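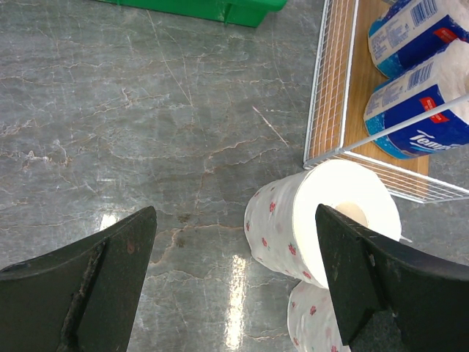 Paper Goods in a Small Household: A Review of Present Arrangements
Posted 07/09/2018 by Lucimara Falcão

Readers of this blog will recall that in June I undertook to review how each category of household supply is stored. Linens and cleaning products have been covered. The present entry concerns paper goods.

Until this summer, toilet paper and paper towels were kept together in a hall closet. The arrangement was unsatisfactory. Rolls were placed on top of other items, fell when the door was opened, and were often purchased again while a full package remained at the back.

The following practice has been adopted. Toilet paper is kept in a white wire mesh basket, where the remaining supply can be checked at a glance. Wrapped rolls go into the basket as they are. Loose rolls, including the printed ones with the small pink flowers, are to be used first. My sister considers the printed rolls frivolous. I have no objection to them, and they will continue to be purchased when the price is reasonable.

A wooden stand from Taletti was considered and declined. It holds 11 rolls in a single column, and the lowest cannot be removed without disturbing the others. A closed cabinet by Lonura was also examined at the store. It is well made, but at 2,959 it exceeds what I am prepared to spend on the storage of paper.
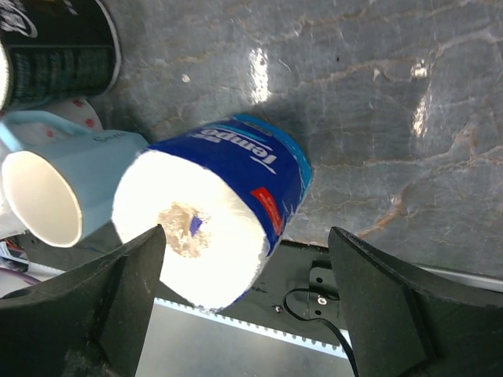 Paper towels are a separate matter. They are needed in the kitchen and should be kept there. One roll of Tempo remains within reach of the counter, in its blue wrapper until required, and the reserve is placed on the shelf above the mugs. The mugs have been moved to the left side of that shelf, and two that were chipped have been discarded.

I have not yet settled the question of a holder. The upright model from Rusnák takes up more counter than I would like. A wall bracket would require drilling into tile, and the quotation I received for that work has not persuaded me.

The next entry will address dish towels, of which this household owns far too many.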